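Setting up your revision timetable in Kaltix

This is part two of the guide. Part one covered making an account and picking your exam board, so if you haven't got as far as a blank timetable with your name at the top, nip back and do that first. I'm Joyce Waweru, I taught maths to sixth formers for 19 years, and I wrote this because my own tutees kept ringing me up to ask where the buttons were.

You'll want a good half hour, your exam dates, and a list of anything you do every week that you can't move (football, a Saturday job, your gran's Sunday lunch). Have them next to you before you start, or you'll be up and down the stairs like I was.

Putting in your exams

1. Open the Timetable tab and press Add exam. Type the subject first, then the paper number. If you've got three papers for one subject, add them as three separate exams. I tried lumping mine together as "Maths, all of it" and Kaltix put every topic in front of the first paper.

2. Choose the date and whether it's morning or afternoon. If your school hasn't given you the final dates yet, tick Provisional. The exam turns grey in the list and you can fix it later without losing your plan.

3. Set how you feel about the subject, on the slider from Shaky to Solid. Be a bit hard on yourself! A subject marked Solid gets one session a week until the last month, and that's thin for anything with essays in it.

4. Press Save after each one. There's a Save all at the bottom of the page too, but it only saves exams that have a date, and it doesn't warn you about the others.

Note: the limit is 100 topics for each exam. You're very unlikely to hit it unless you paste in a whole specification line by line, which one of my biology lot did.

Blocking out your week

5. Go to My week and drag across the hours when you can't work. Sleep is already blocked from ten at night until seven, and you can change that in Settings, though I'd rather you didn't.

6. Add your fixed things. Tick Repeats weekly for each, otherwise it only blocks out the one week and you'll find yourself booked for photosynthesis in the middle of swimming.

7. Choose your session length. The choices are 25, 45 or 105 minutes. The long one is there for full past papers and it's no good for everyday use. I start everybody on 45 and drop to 25 if they tell me they're staring at the wall.

8. Leave at least one evening completely empty. Kaltix calls this a Float evening and uses it to catch anything you missed. If you don't leave one, missed sessions pile up in a red list on the right, and I've seen that red list put people off opening the thing at all.

Caution: changing the session length after you've built your plan wipes the plan and starts again. Your exams and topics are safe, but anything you moved by hand is gone. Print it or take a screenshot first.

Building the plan

9. Press Build. It takes a minute or so, longer on an old tablet. Don't press it twice, even if nothing seems to be happening.

10. Look at the first fortnight only. Ignore the rest for now, it'll shift about. Check that no subject turns up on two days running, unless you've marked it Shaky, when it's meant to.

11. Move anything that looks daft. Hold a session until it lifts, then drop it where you want it. A small padlock appears on it, meaning Kaltix won't move it back.

12. Add your practice papers by hand. I like the first one in March, before the Easter break, with a second one a couple of weeks after. Your teacher may well have a different idea, and if so go with theirs, they know your class.

Getting your desk ready

13. Clear a space big enough for an open textbook and a pad side by side. One box for pens and cards is plenty, and the rest can live somewhere else until you've finished.

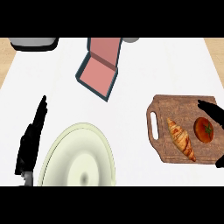
14. Put your phone in another room before the session timer starts. If you're running Kaltix on your phone, switch on Quiet mode, which hides everything except the timer and the topic.

Sharing with a parent or tutor

15. Under People, press Invite and type their email address. They'll get a view of your plan but can't change it. Valeriano Carretero, who tutors physics and shares some students with me, asks for the weekly summary as well, and that's a separate tick box underneath.

16. If you change tutor, remove the old one yourself. It doesn't happen automatically.

If something goes wrong

The plan is empty after Build: nearly always a missing exam date. Go back to step 2.

Everything is an hour out: the clocks have changed and your device hasn't caught up. Log out and back in.

It asks for a licence code: your school has a group account. The code for the Fultdale study centre is 3435, and other schools should ask in the library.

Part three is about making flashcards and marking your own papers.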